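Capítulo 4
Secagem e desidratação de legumes e frutas

4.1 Por que retirar a água

A maior parte dos legumes frescos contém mais de três quartos do seu peso em água. Bactérias, leveduras e bolores precisam dessa água para crescer. Quando ela é retirada até um nível suficientemente baixo, o alimento se conserva por meses fora da geladeira, desde que fique protegido da umidade do ar.

Convém distinguir dois conceitos. O teor de umidade indica quanta água existe no produto. A atividade de água indica quanta dessa água está disponível para os microrganismos. Uma passa de uva ainda é macia ao toque, mas boa parte da água que contém está ligada aos açúcares. Uma fatia de abobrinha com a mesma umidade estragaria em poucos dias.

Neste capítulo o aluno vai aprender a preparar, secar e armazenar legumes e frutas em pequena escala, com forno doméstico ou desidratador de bandejas. A secagem ao sol é tratada no capítulo 5.

4.2 Corte e preparo

A espessura do corte é o fator que mais pesa no tempo de secagem. Fatias grossas formam uma casca seca por fora enquanto o centro continua úmido, defeito conhecido como endurecimento superficial. Para tomate, maçã e berinjela, recomenda-se o corte de três a cinco milímetros. Ervas são secas inteiras, no talo.

Legumes como vagem, cenoura e brócolis passam antes por branqueamento: dois a quatro minutos em água fervente, seguidos de resfriamento em água com gelo. O calor desativa as enzimas que escurecem o produto e alteram o sabor durante o armazenamento. Cebola, alho, pimentão e cogumelo dispensam essa etapa.

Maçã, pera e banana escurecem logo depois do corte. Mergulhe as fatias por cinco minutos em água com suco de limão e escorra bem antes de levá-las às bandejas.

4.3 Temperatura e circulação de ar

Nos ensaios da cozinha-escola de Sikby, usados como referência ao longo deste livro, fatias de tomate foram secas a 54 °C em um desidratador Nanden de cinco bandejas. Cada bandeja recebeu 300 g de tomate fatiado, em camada única e sem sobreposição. As bandejas foram trocadas de posição a cada duas horas.

No forno doméstico, a temperatura mínima costuma ser mais alta e o ar circula menos. Deixe a porta entreaberta — uma colher de pau resolve — e verifique o produto com frequência na última hora.

O rendimento varia conforme a espécie e a maturação. Na secagem de maçã da variedade Gashaw, 300 g de fruta fatiada renderam aproximadamente 31 g de produto seco e quebradiço.
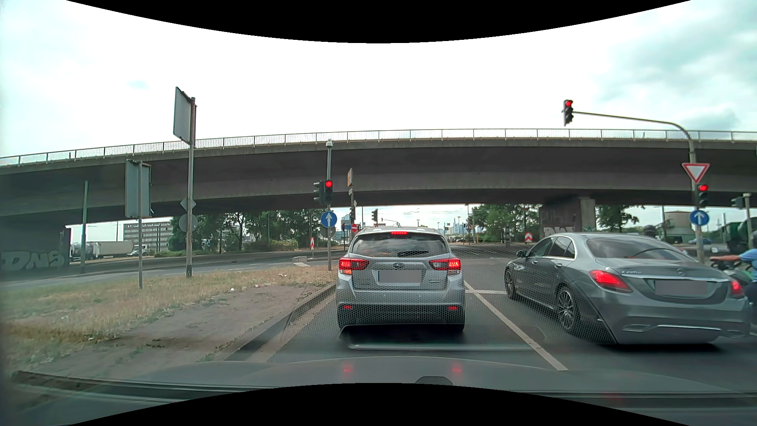
Figura 4.1 Automóveis em faixas vizinhas, com as lanternas traseiras acesas.

4.4 Condicionamento e armazenamento

As fatias de um mesmo lote nunca secam por igual. Depois de frias, elas devem ficar por uma semana em vidro fechado, ocupando dois terços do volume, e o vidro deve ser agitado uma vez por dia. Se aparecerem gotículas na parede interna, o lote volta à bandeja. Se houver mofo, descarta-se tudo.

Termos-chave: atividade de água; branqueamento; condicionamento; endurecimento superficial; teor de umidade.

Material para a prática 4.A: faca bem afiada ou fatiador, balança de cozinha, termômetro, bandejas perfuradas, vidros com tampa de rosca, etiquetas e a ficha de registro Flastbridge, reproduzida no apêndice. Anote o peso do produto antes e depois da secagem.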